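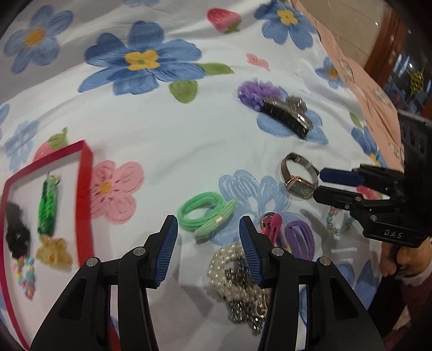
印花床单上的珍珠项链和深色链子

## 米克赛德夏日庆典要变成主线剧情了？（大概！）

如果你最近没怎么上 Mikside，那我很荣幸当第一个来敲门的人：今年八月的灯潮庆典，看样子跟往年那种领领糖果、换换壁纸的小活动完全两码事！官方公告栏上周末尾那条更新，标题写的是“灯潮将至”，正文最后却多了一句“请各位检查自己的小船是否结实”。小船诶！我们的小船除了停在码头好看以外，什么时候需要结实过？

老玩家应该还记得，上一次公告用这种口气说话，后面跟着的就是“雾港”剧情，一口气打了好几个星期，我的宠物等级就是那时候硬拉起来的（当时天天吃烤土豆回血，现在看到土豆图标还有点反胃）。所以这期我把目前能找到的线索都翻了一遍，顺便说说可以先准备些什么。

### 目前已经确认的

- 庆典地图已经开放，但灯塔那一格是灰的，点进去只有一行字：“守塔人不在。”
- Bastos 岛的渡轮票价降到了 2 枚贝币。平时可没这么便宜，而且往返都降了。
- 旧货铺重新上架了防水布、铜钉和灯油。这三样自从雾港结束以后就没见过补货。
- 战斗场新增了 3 个练习对手，都是海洋属性，掉落的东西暂时没什么用，叫“潮湿的纸片”。

关于潮湿的纸片，请先不要卖！也不要喂给宠物（真的有人喂了，宠物心情还涨了一点点）。我手上攒了 6 张，背面的花纹能拼起来，目前看着像半个罗盘，边上还缺一块。重复的很多，掉率不高也不算低，边喝茶边打，一晚上怎么也能出一两张。

### 还在猜的

论坛里现在分两派。一派认为守塔人就是当年雾港里失踪的那位船长，理由是灯塔门口的靴子和船长立绘上的靴子颜色一样。另一派觉得这回的反派是 Mandico 商会，毕竟商会的店铺从庆典开始那天就统一挂了“盘点中”的牌子，连卖冰沙的小推车都没放过。

我个人偏向商会那边。你去 Mandico 广场站到晚上九点以后，背景音乐会换成一段很低的钟声，响完又若无其事地切回原来的曲子。我戴着耳机听了好几遍，绝对不是卡顿！以前做任务的时候，这段钟声只在商会金库里出现过。

不过话说回来，靴子那边的朋友也别灰心，说不定两边都对，船长被商会关在灯塔里之类的，那我可要激动得睡不着了。

### 现在可以做的准备

**练级。** 新练习对手的难度分三档，低等级的宠物从最弱的“小浪花”打起就行。海洋属性怕雷，手里有雷系卡的翻出来擦擦灰。没有的话，Bastos 岛钓鱼摊后面的抽奖箱能抽到基础款，每天免费一次，别忘了领。

**修船。** 码头左边的工坊现在可以把小船升一级，材料是防水布加铜钉。升完外观没变，只有属性面板多了一项“稳固”。我升完以后盯着船看了半天，总觉得帆白了一点，应该是心理作用。

**囤回血道具。** 烤土豆依然是性价比之王（唉）。嫌吃腻了的可以做海带饭团，回血少一点，但能叠到 100 个一格，背包紧张的朋友很适合。灯油建议留几瓶，别全拿去换庆典家具，虽然那盏水母落地灯确实漂亮得过分……我换了，我承认。

**组队。** 剧情一开，公共频道一定会刷得飞快。我们的小窝 Fedix 公会还开着新人位，不查等级、不催任务，会聊天会发呆就行。每晚八点左右会有人在公会厅里拼罗盘纸片，多出来的重复纸片就放在门口的箱子里，需要的自己拿，拿完随手放一张自己用不上的就更好啦。

### 几个常被问到的小事

去年的灯笼券今年还能用，在庆典摊位最下面一页，要往下拉好久才看得到。

宠物装扮比赛照常举行，主题是“出海”，投稿入口在裁缝店二楼。穿潜水服的已经多得数不清了，想拿名次的话可以换个方向，比如海鸥、浮标，或者一颗很有气势的海胆。

手机端进灯塔那格会闪一下黑屏，等两秒就会恢复，进度不会丢。

下一期应该就能知道守塔人到底去哪儿了。谁先凑齐罗盘，请一定给我发个站内信，截图越大越好！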